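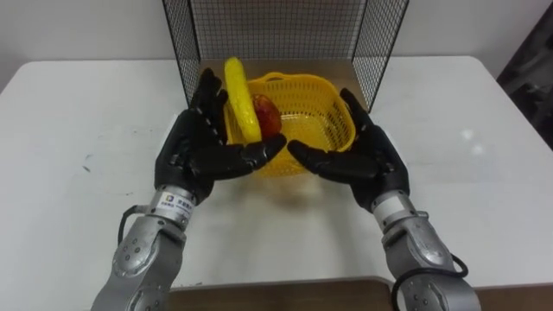
Two-handed work at the yellow basket, with the apple inside and the banana propped at the front corner.

Parkix Basket Handling, data card
By Luana Arruda and Callum Crabtree
December 10, 2024
Print this page | E-mail this page

What this is

Parkix is a set of 4,000 recorded episodes of two-armed basket and produce handling, made at the Michiels order-packing site in Arville. Each episode is one attempt at one task, driven by a human operator. Attempts that went wrong are included and labeled as failed.

The site packs small grocery orders. Michiels plans to put one two-armed station, called Patia in the site paperwork, on the light end of the line, where packers fill and pass hand baskets. The recordings were made to train and test the control policy for that station. The second half of this card covers what the station changes for the packers, whose questions we were asked to answer in the same document as the technical notes.

Contents of an episode

- head camera video, 30 frames per second
- joint positions for both arms and both hands
- operator commands, on the same clock
- a one-line task instruction in English
- result: done, partly done, or failed
- operator number (no names)

No episode runs longer than 30 seconds. Audio was not recorded.

Tasks

The tasks are picking up a basket with both hands, moving it across the table, setting it down on a board, placing an item in a basket, and taking an item out. Toy produce is used in the basket tasks. Real fruit bruised after repeated handling and its weight and surface changed during a session, which made the episodes hard to compare.

Collection

Operators were packers from the site. They signed up for sessions during regular paid hours and were paid their normal rate. Each had a training session before any episode was kept. Sessions began in February. An operator could stop at any time and could ask for a session to be deleted up to the point of release. Deleted sessions are not counted in the total given above.

Labels were entered by the operator right after each attempt and checked later by Callum Crabtree. Where the two disagreed, the checker's label is in the "result" field and the operator's is kept in "result_op". The disagreements are mostly over "partly done". Operators tended to mark a basket as moved if it ended up in the right place, even when an item had tipped out on the way.

What changes for packers

The station takes over filling and passing light baskets. Heavy crates, glass, and anything loose or leaking stay with people. Packers asked for the basket work to be first because the reach across the table is the part of the shift they complain about most.

Two jobs on the light end become one station attendant job per shift. The attendant clears jams, brings baskets, and decides when to take an order back by hand. Michiels has agreed in writing that the other position moves to order checking at the same pay grade. That agreement covers the Arville site only.

Some concerns are still open. Packers on the light end now choose their own pace within the hour, and an attendant will have to follow the station's. Several operators also said the attendant job looked lonelier, with less talk across the table. We have no data on either point. Luana Arruda is collecting written comments, and they will be added to this card with the packers' permission.

Data about operators

Operator numbers are there so that training and test sets can be split by person. They may not be used to rank packers or to judge anyone's speed. The key linking numbers to names was held by Luana Arruda and has been destroyed.

Known limits

- One site and a small range of objects. Results will not carry over to mixed grocery baskets without more data.
- Glare on the white tabletop varies between sessions and was not controlled.
- The hands often block the head camera's view of what is in the basket.
- Failed attempts are fewer in later sessions, as operators got better with practice. Split by session if this matters to you.

Use and contact

Research and internal testing only. Do not use Parkix as the sole safety evidence for a station working next to people. Corrections and requests go to Callum Crabtree. Questions from packers go to Luana Arruda, in person or by note at the Arville site office.

Print this page | E-mail this page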